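うちの洗濯物、そろそろ誰か代わりに畳んでくれないかなあ、と七月に入ってから毎晩のように思っています。タオルは3枚畳んだところで飽きるし、靴下の片割れは行方不明だし……。

で、家事ロボットの話です。先月Clandcombeに住む友人のPiroska Kozmaとお茶をしたとき、「掃除機は丸いのがやってくれるのに、なんで机の上は片づかないの？」と聞かれて、うまく答えられなかったんですよね。それが悔しくて、帰ってから動画やら記事やらを読みあさりました（寝たのは午前3時！）。

私なりに分かったのは、床と机の上ではまるで別の仕事だということ。床なら転がって吸えばいいけれど、机の上には箱もあれば布もあって、つかみ方が一つずつ違うんです。

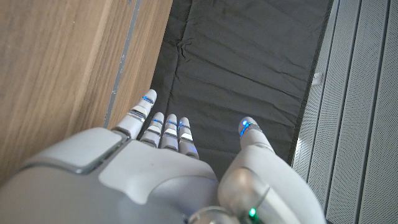
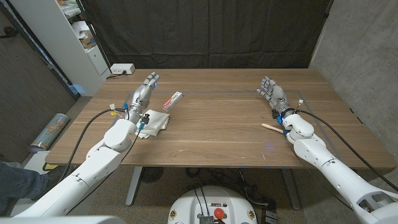
じゃあ、家事をまるごと任せられるロボットはもう買えるの？

まだ無理だと思います。決まった場所で決まった物を動かすくらいなら期待できそうですが、散らかり方が毎日変わる普通の家だと、人が横についていないと心配です。

特に布は手ごわそう。ナプキン一枚でも、くしゃっとなったら毎回形が違いますからね。人間だって端っこを探すのに手間取るのに、指先の感覚だけであれをやれと言われたら私でも困ります。

ちなみにPiroskaは「5年待つ」派で、私は「シャツはいいからまずタオルだけでも」派。タオル専用機が出たら、置き場所もないのに買ってしまいそうです。とりあえず今夜の分は、このあと自分で畳みます。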